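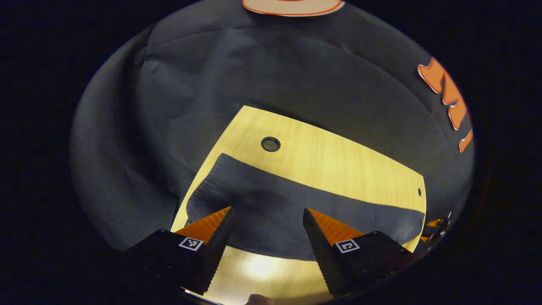 Fingers open over the gray cloth, markers on both housings in view.

March, Genora bench, hand-held gripper no. 2

Started at 10. Nikola Vidmar reported that the logged opening width was jumping on cloth runs, so I went through the tool before anyone collected more.

Pulled the last log. 2946 samples, and the bad ones all sit near full open. Closed and mid-range values are clean. That points at marker detection - the encoder-free width estimate depends on both tags being found, and when one drops out the script holds the old value and then snaps.

Wiped both markers with alcohol. Checked corners for lifting: left fine, right had a slight curl on the outer corner. Pressed down and put a thin line of glue under it. Left it clamped over lunch.

Glare on the bare wood between the finger bases is bright enough to pull the auto exposure down. Switched to fixed exposure and set gain by hand. Value is in the Erkila config, old line commented out. Do not turn auto back on without telling Vesna Babić, her calibration now assumes the fixed setting.

Orange pads: ribs intact, seated, no change. Teeth brushed out, lint mostly from the charcoal cloth. Finger screws snug, no thread lock added.

Recalibrated open and closed stops after the glue set. Ran around 400 open/close cycles by hand with Yamuna Poduval watching the trace. Two dropouts, both at full open, both on the right tag. Better but not clean.

To do: reprint the right tag on matte stock, same ID. Ask Živković whether the lamp can go lower. Repeat the cycle test before the tool goes back to Nikola.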